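Chapter 4
Bins, Boxes and the Stuff You Can't Find

I used to keep everything in drawers. Screws, tape, seed packets, the little feet that fall off chairs — all of it went into whatever drawer would still close. Then I spent an October helping my friend Ruth Fairclough set up the packing room at Potine, a small mail-order shop that sells replacement parts for kitchen scales, and I came home and emptied every drawer I owned.

What changed my mind was a plain open bin. Ruth had 14 of them on order before she had even picked out shelves, and I thought she had it backward. Shelves first, surely? But she wanted to know what would be stored, how big a handful of it was, and how far a person would have to reach to get it. The shelves could wait (and they did wait, for weeks, while we stepped over boxes on the floor).

So we're going to start where she started, with one container on one table. Before you read on, find a bin or a box at home and put it in front of you. A shoebox is fine! Look at how high the walls come. Try reaching in with your elbow down, then with your elbow up, and notice which one your shoulder likes better.

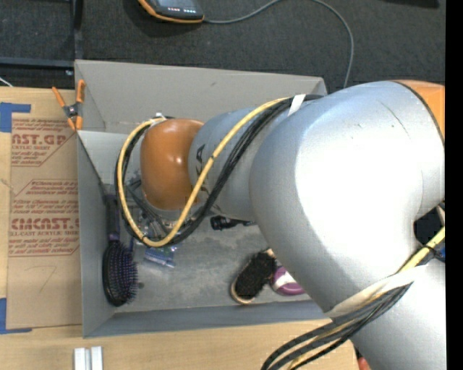

Figure 4.1 An open gray bin with flat walls, on a light wooden tabletop.

An open top sounds like such a small thing, but I'd put it ahead of almost everything else on the list. A lid means two hands, or one hand and a place to set the lid down. At Potine we tried lidded boxes for the rubber washers and gave up after some 20 orders, with lids piled on the windowsill and one behind the radiator.

Walls are a trade. Tall ones hold more and let you forget what's at the bottom. Low ones show you everything and spill when you bump the table, and I bump tables a lot.

In this chapter you'll work through size, wall height, where a bin sits, and how full is too full. You'll need a tape measure, a pencil and 10 small things of the same kind, such as clothespins or corks. Keep your shoebox handy too, as we'll be filling it in Section 4.1.

Key words for this chapter: open bin, reach, footprint, fill line, overflow.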